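Cuaderno de estudio – diciembre

Sesión de mezcla de Flilby, tercer pase. Empezamos a las 10:15 con el estribillo, que sigue llegando sin fuerza. La voz principal tapa la steel guitar en la entrada y, cuando se baja, se pierde la última palabra del verso. He automatizado la voz frase por frase y he dejado el compresor mucho más suave que en el pase anterior. Mejor así. Queda una ese fea en el segundo estribillo, pendiente.

Tempo: la maqueta iba a 123 y la toma buena de batería también. Quien vuelva a abrir la sesión, que compruebe el mapa de tempo antes de mover nada – la última vez se abrió con el de Halliday y los coros quedaron corridos.

Guitarras. La acústica doblada suena a cartón por la zona de los 200 Hz. Corte estrecho en las dos pistas y paneo más abierto. La eléctrica del puente la dejo como estaba. Probé la reverb de placa y después la de muelle; me quedo con la de muelle, pero solo en el puente.

Coros: hay 4 tomas útiles de la tercera alta. Uso dos, una a cada lado, y guardo las otras como pista oculta por si Trisar pide una versión más llena para radio. El montaje para radio tiene que entrar en la voz antes del segundo 28, según la nota del sello. Ahora mismo la intro es demasiado larga. Propuesta: quitar la vuelta completa de mandolina y dejar solo el remate.

Halliday ya está masterizada y entregada. Van a prensar 2.000 copias del sencillo en vinilo, con Findemgate en la cara B. Para el corte hay que mandar Findemgate sin limitador y con los graves en mono. El bombo de esa canción está un poco a la derecha desde la grabación y habrá que centrarlo a mano.

Copia de seguridad hecha a las 18:40 en los dos discos. El del armario está casi lleno.

Pendiente:
– ese del segundo estribillo de Flilby
– montaje para radio sin la vuelta de mandolina
– Findemgate para vinilo, bombo centrado
– cambiar el cable del canal de la steel, que cruje al moverlo 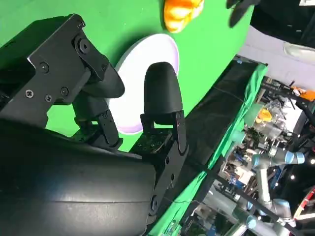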